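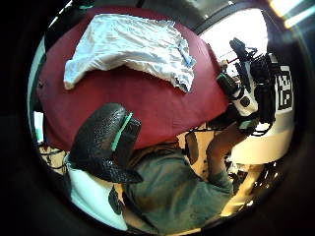
Ticket 1255: White cloth keeps its creases and slides down when laid out to fold

Product: Dilell white cloth
Submitted by: Kalevi Salminen
Handled by: Santeri Peltonen, Felteck customer support
Opened: 2026-10-19
Status: Closed
Category: Washing and care

Original message

I bought a set of the white Dilell cloths from you in August and I can't get them to fold flat. They come out of the dryer wrinkled all over, and the wrinkles stay. I lay a cloth out over the maroon to smooth it by hand before folding, and the fabric bunches up and works its way down the front while I am at it. One corner always ends up lower than the others.

The creases are a bit shiny when the light hits them. My older white cloths never did that. They get soft wrinkles that shake out. These have lines in them, and if I fold along the wrong one the cloth sits crooked in the cupboard.

What I have done so far:
- washed them twice by themselves and three times with other laundry
- left out the fabric softener on the last wash
- dried them on the normal setting with towels
- ironed one of them, without steam

The ironed one looked fine until the next wash, then it was the same as the rest.

I am not asking for a refund yet. I would like to know if this is a fault in the cloth or something I am doing.

Kalevi Salminen

Reply 1, Santeri Peltonen

Hello Kalevi,

Thanks for the list of what you tried. It helps to know the softener is already out of the picture.

The fabric has a smooth finish on one side and a slightly duller finish on the other. Lines that catch the light are usually on the smooth side. They are made when the cloth is pressed against itself while damp and warm, either in the spin or when a full dryer stops and the load sits. It doesn't mean the cloth is damaged.

Before we go further, please send me the following:
1. The wash program and temperature.
2. The spin speed.
3. How full the machine is.
4. How long the cloths stay in the dryer after it stops.
5. Which side faces up when you smooth them.

If you still have the care label, please check that it reads the same as the one on our site. A batch went out with a shortened label that leaves off the spin advice.

Reply 2, Kalevi Salminen

Answers in your order.

1. Cotton, 140 F.
2. Whatever the machine picks. I looked at the panel and it says 1400 for cotton.
3. Full, I would say. I wait until there is enough for a load.
4. Depends on the day. It can be an hour or two. The dryer is downstairs and I don't hear it finish.
5. I never noticed there were two sides. I looked now and I think it has been the smooth side down most of the time.

The label is the short one. It has the temperature and the iron symbol and nothing about spin.

The machine is a Nieminen, front loading. It's nine years old but it has been fine with everything else.

Reply 3, Santeri Peltonen

Thanks, that explains a good part of it. The spin is much too fast for this fabric, and with a full drum the cloths are packed against the side the whole time. Then the wrinkles get a couple of hours in a warm dryer to set.

Smooth side down also matters for the sliding. The dull side grips better. With the smooth side against another smooth surface, and most of the weight over the front, the cloth will keep creeping down as you work on it.

Please try this with two or three of the cloths and keep the others out of the wash for now, so you have something to compare with.

Step 1. Wash on the gentle program at 105 F, drum half full at most. On your machine gentle should take 46 minutes. No softener.

Step 2. Turn the spin down to 560. If the dial won't stop there, use the lowest spin it has. The cloths will be wetter than you are used to when they come out.

Step 3. Shake each cloth out by two corners before it goes in the dryer. Put them in loosely and leave out towels and anything else heavy.

Step 4. Dry on low for 20 minutes, then take them out while they still feel a little damp. Set a timer upstairs if you can't hear the machine.

Step 5. Lay the cloth down with the dull side underneath. Put the middle of it down first and then let the edges fall, so that the same amount hangs on each side. If you start from the back edge, all the loose fabric ends up in front.

Step 6. Smooth from the middle out to the edges with a flat hand. Don't pull on the corners. Pulling straightens one wrinkle and makes a new one next to it, and the corner you pulled hangs lower afterward.

Step 7. Let it finish drying flat or over a rail, then fold.

Let me know how it goes. If the lines are still there after two washes this way, I will send out a replacement set and ask for one of yours back.

Reply 4, Kalevi Salminen

First wash done with three cloths. The spin dial has no 560. It goes 400, 800 and up, so I used 400. They came out dripping and I had to carry them down in a basin.

After the dryer two of the three were clearly better. The third had rolled itself up inside another one and had a hard crease across it.

I tried starting from the middle. It is harder than it sounds. The cloth lands folded over on itself and the loose part goes wherever it likes, and then I pull at it to get it straight, which you told me not to do.

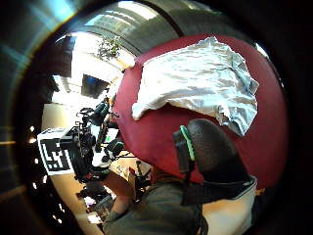
I did find that it goes better if I fold it in half in the air first, set that down, and then open the top half away from me. The hanging part comes out shorter that way and it doesn't drag the rest down with it. Still some wrinkles along the fold, but they go when I run my hand over them.

Two questions. Can I iron them on the smooth side? And does the white get marked if it lies on a dark red for a while? I use an Onitetti cover in maroon and it is fairly new. I haven't seen any color on the cloths so far, I just don't want to find out later.

Reply 5, Santeri Peltonen

Folding in half first is a good way to do it. I tried it on a cloth we have here and have added it to our internal notes for this product.

400 is fine. If they drip too much, run a second spin at 400, don't go up to 800. For the one that rolled up, stop the dryer halfway and pull the load apart by hand.

Ironing: yes, but iron on the dull side. Medium heat, with steam or a damp press cloth. A dry iron on the smooth side will make the shine worse and that kind of shine is slow to wash out. The cloth you ironed earlier may need three or four washes before it matches the others.

Color: I can't speak for the Onitetti cover, so please test it first. Dampen a corner of an old white rag, press it on an out of the way part of the maroon for a minute and look at it in daylight. If the rag stays white, a dry or nearly dry cloth can lie there as long as you need. If it picks up any red, wash the cover separately before you use it with white things, and put an old sheet in between until the test comes out clean. I wouldn't leave a properly wet cloth on any new dark fabric, whatever the test says.

Reply 6, Kalevi Salminen

Did the rag test in two places. One was clean. The other had a very faint pink spot, over by the seam. I have washed the cover by itself and tested again at the same spot, and it was clean the second time. I will do it once more after the next wash.

Second round on the three cloths: gentle, 400, spun twice, 20 minutes on low with one stop to pull them apart. All three are good enough. There is one line left on the cloth that rolled up and it is fainter than before. They stay where I put them if I have the dull side down. The stack in the cupboard is straight for the first time.

The rest of the set still looks the way it did. I'll put them through the same thing over the next few days.

You can close this from my side. I would suggest putting the spin speed back on the label.

Closing note, Santeri Peltonen

Cause: spin too fast, overfull drum, cloths left in a warm dryer. Sliding caused by the smooth side being placed down. No fault found in the fabric, no return requested.

Done on our side: full care label mailed to customer. Label text for the shortened batch reported to purchasing. Care page changed to say "560 or the nearest lower setting," as the Nieminen dial doesn't have that step and others probably don't either.

Ticket can be reopened by replying to the last message if the remaining cloths don't improve.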